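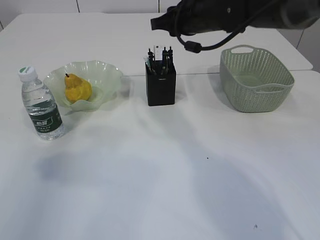 March 19, 2020

I sat down last night to look at my brokerage account, which my sister told me not to do, and I did it anyway. So now you all get to hear about it.

Most of you know I bought Korside stock two years ago, back when I was still driving past one of their casinos on the way to work and could never find an empty spot in the parking garage. That was my entire research process. Full garage, good company! I bought 854 shares over a couple of months, felt very clever, and told far too many people at Thanksgiving.

Well, the casinos are dark now. All of them, as of this week. The garage has a chain across it. And the stock has done what you'd expect a stock to do when the doors are locked and the restaurants, the hotel rooms and the slot floor all stop bringing in money on the same afternoon.

I'm not selling, at least not today. I went back through the last quarterly report (with a cup of tea and a lot of muttering) and the thing I should have looked at two years ago is the debt. They borrowed a pile of money to buy the Rivus properties, and the interest comes due whether anybody is playing blackjack or not. There's a payment in April. I'd love to know how they plan to make it, and so far all the company has put out is a very short statement with the word "resilient" in it twice.

My friend Pendo Muriithi got out in the winter and put everything into Pudetti, the lottery terminal people. Her thinking was that folks buy scratch tickets at the gas station no matter what, and the states pay on long contracts. I teased her about it because it sounded so dull. I have since apologized by text. She sent back a thumbs up and nothing else, so I think I'm still in trouble.

Pudetti is down too, to be fair, just less. I looked at buying a little and then remembered that I make bad choices after 10 at night, so I closed the laptop and ate cereal.

What I did do is cancel my automatic purchase, the one that was buying more Korside every month without me looking. $399 a month! That can sit in savings until I understand what a covenant waiver is. If any of you do, and can put it in plain words, the comments are open – please be gentle.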